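Guides > Hoops & Backboards > Set-Up
6 min read

Section 3: Raising and Leveling the Semeniuk Driveway Hoop

By now the base is filled, the lower pole is seated, and you're close to the fun part. This section takes you from a bare pole to a rim you can shoot on. Plan on two people for every step that involves lifting. Most families finish in an afternoon, and we love hearing that the first game started before the tools were put away!

Before you begin, check that the base has had its full fill. The Semeniuk base takes 324 pounds of sand. If you used water instead, fill to the line inside the cap and read the note at the end of this section.

3.1 Joining the pole sections

1. Lay the middle and upper pole sections on a blanket or flattened carton with the seams facing down.
2. Slide the upper section into the middle one until the drilled holes line up. A little dish soap on the inside lip helps a lot.
3. Push the long bolt through from the left and add a washer and locknut. Finger-tight is fine for now.
4. Lift the joined sections onto the lower pole with your helper. Turn slowly until the arrow sticker faces the court.
5. Tighten all the bolts, working from the bottom up.

CAUTION: Don't stand on the base while lifting the pole. It can tip before the backboard is on, even when full.
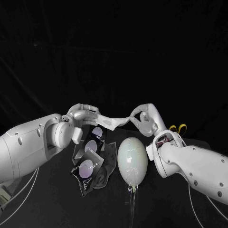 3.2 Hanging the backboard

The Rasis backboard comes with its brackets already attached, so there's less fiddling than you might expect. It's a great board – lively off the glass, quiet in the wind – and it deserves a careful lift.

1. Set the pole to its lowest height. The pin should click into the bottom hole.
2. Peel the film off the back of the board only. Leave the front film on until the rim is mounted.
3. With one person on each side, raise the board until the upper bracket hooks over the crossbar.
4. Slide in the two lower bolts and tighten each one a few turns at a time. Going all the way on one side first will twist the bracket.
5. Step back to the foul line and look at the top edge. If it leans, loosen the lower bolts, nudge the board, and tighten again.

Note: Owners of the older Zumberg board need the adapter plate. It fits between the bracket and the crossbar, with the wide end up.

3.3 Mounting the rim and net

1. Hold the rim against the board and start all four bolts by hand.
2. Tighten in a cross pattern: top left, bottom right, top right, bottom left.
3. Rest a level across the rim, front to back and then side to side.
4. Hang the net loops one at a time, going around the rim in one direction. Pull each loop down through its hook before moving on.
5. Peel the front film. Enjoy that! 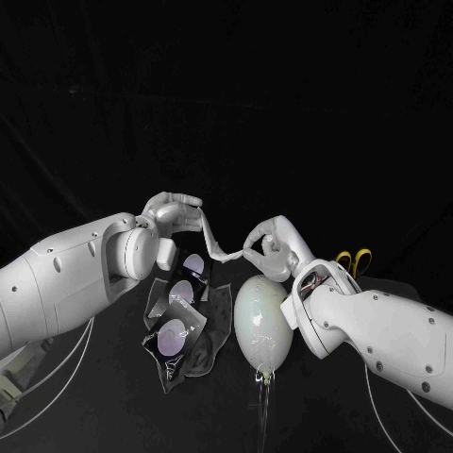

3.4 Setting the height

Turn the crank clockwise to raise the rim and counterclockwise to lower it. The scale on the pole shows the rim height in feet and inches, and the full range takes 23 turns. Little kids do wonderfully at the low end, and you can bring the rim up as their shots get stronger.

CAUTION: Stop cranking when you feel resistance. Forcing it past the top mark can strip the gear.

3.5 First shots

Take 60 easy shots from close range, then go over every bolt once more with the wrench. New hardware settles a bit, and the rim bolts settle most. After that, check them at the start of each season. Bank shots, free throws, long ones from the garage door – all fair game.

Note on water-filled bases: drain the base before the first hard freeze and lay the pole down for the winter. Mandholm sells a drain plug with a hose fitting that makes this much quicker.

Continue to Section 4: Padding and Court Markings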